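**Notebook, May - bench room, desk clear-out and cup/plate stuff**

Started 2 pm, got as far as I could before Ruaridh needed the room for his call. 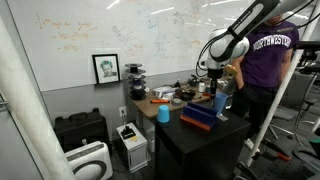 Plan was to get the whole desk sorted in one go. Not happening. Too many half-projects on it and every box I open has somebody's name on the inside of the lid. So doing it in zones: front edge first, then middle, then the back row against the wall.

Front edge
- orange marker goes back with the whiteboard pens. Try it first on scrap, if dead bin it
- gray tape stays out, everyone uses it. Want a hook for it. Asked Fernanda if the Semple order can take one more line, she says yes if she gets it before lunch tomorrow
- papers: two piles, keep and ask. Ask pile is already the bigger one

Middle / back
- small white bottle: no idea what's in it. Don't want it sitting loose next to papers. Đạt to check and either label it or get rid
- small black bowl - good for screws. Keep, but it lives at the back right from now on, not wandering
- boxes: go through with Isla, half of these are hers from the Gredora job I think
- tools back to the drawers. Drawers are the real problem. 55 labels printed, 49 used, and the six left over are all for things I can't find. Check the tool bag Sheena took to Tirimard before reordering anything

The ring tower at the left end stays. I know it's tall and I know it gets in the way when you lean over. Đạt wants it kept stacked until he's measured the blue bits between the rings, then it can come apart and go in a box. Please don't restack it in a differnt order.

Cabinet top
Using the black cabinet as the small-items spot for now, cups + plate + block. Good height. Things I noticed:
- matte black top is great for the light blue cup, you can see it from the door. Small gray plate much less so, it just dissapears at that size unless you're standing over it. Want a paler one, or a mat underneath. Mat probably easier
- keep the translucent blue cup away from the back edge. There's a gap between cabinet and desk (I think, need to pull it out and look) and I'm not fishing for cups with a ruler again
- block: orange stripe to the bottom, long side forward. Slant doesn't matter for what we're doing but write down which way it was if you move it
- the little yellow thing needs a home. A lid from a jar would do

Cups: upside down when not in use, they fill up with dust otherwise. Fernanda prefers them right way up so she can see what's in them. Fine, but then she's washing them.

Whiteboard
Old writing is faint now and I can't tell what's current. Orange and blue I'd guess are the layout sketches from before we shifted the desk. Black might be Ruaridh's list. Going to copy down anything readable then wipe the lot at the end of the week unless someone shouts. If it's yours PUT YOUR INITIALS ON IT.

The portrait below it stays where it is. Isla asked if we could swap it over to the other wall to make room for a pinboard. I vote no, the blue-green hair is the only cheerful thing on that side. Pinboard can go by the door.

Floor
- black hard case: find out if Sheena needs it for the next Pravano visit. If not, up on the shelf. Tripped on it once already
- air purifier ok where it is but don't park stuff in front of the grille. Filter - when was it last changed? Nothing written down that I can find. Start a line for it in the back of this book
- white box thing with the yellow label by the wall: leave alone till Ruaridh's read the label and told us what it wants

Cord at the low outlet - trace it before unplugging anything. Last time I pulled a plug at random it was Đạt's overnight run and he was very polite about it.

To do next session
- mat for cabinet top
- pull cabinet out, check gap
- label or dump bottle (Đạt)
- boxes w/ Isla, allow 2 hrs
- hook for tape onto Semple order (me, BEFORE LUNCH)
- copy the whiteboard

Stopped 4:30. Front edge not finished, papers still in two piles on the chair, do not sit on them.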